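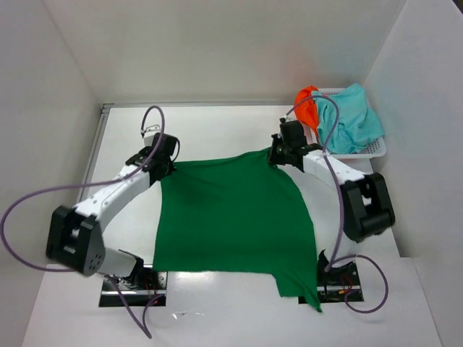
4.2 Clothing color in the first statement

Color is the detail that witnesses to a street theft offer most readily, and it was the part of the Kirnano reports we most looked forward to reading. Officers there write down the first statement in the witness's own words, before any follow-up questions, so we get to see which color word comes out first and what it is attached to. Single-color garments seen whole should be the easy case. A flat green cloth held up by its two top corners, as in Figure 1, gives the eye one color and plenty of area to take it from. A green jacket on someone running past parked cars gives neither, and the reports show how much room that leaves for "gray," "dark," "sort of teal," and our favorite, "army but bluer."

We read 41 first statements on bag and phone thefts, all of them from cases in which the stolen item and the suspect's clothing were later recovered. Of these, 29 named a color for the upper garment. In 14 of the 29, the color word matched the one that Escobedo and Gu, working separately and without the statements in front of them, gave to the garment itself. That is a little under half, and better than we had expected for thefts after dark!

The misses are where it gets really interesting. Very few were wild. Navy became black, olive became brown, maroon became "dark something." Witnesses slid along the scale from light to dark far more often than they jumped from one hue to another, which fits what Szűcs saw in her interviews with bus passengers in Gillon. A patrol officer who hears "black hoodie" over the radio and drives past a navy one has been let down by the word, even though the person who said it remembered the hoodie quite well.

Two statements deserve a closer look. In the first, a shopkeeper described a "bright yellow" top that proved to be cream. The theft took place under the old sodium lamps on the market side of the square, and Begay, who walked the same stretch at the same hour in December with a set of fabric swatches, also wrote down yellow for cream (and orange for pink). In the second, the witness named no color at all but said the coat was "the same as my front door." The officer went and looked at the door. It was a very good match, and we would love to see more officers follow up on answers like that one.

We did not find that longer statements had better color words. Some of the best came from people who said hardly anything else, and one full page of careful writing had the wrong color for the shoes, the bag, and the jacket. Lighting and distance are taken up in Section 4.3, where we use Blackwood's street measurements to sort the same 29 statements again.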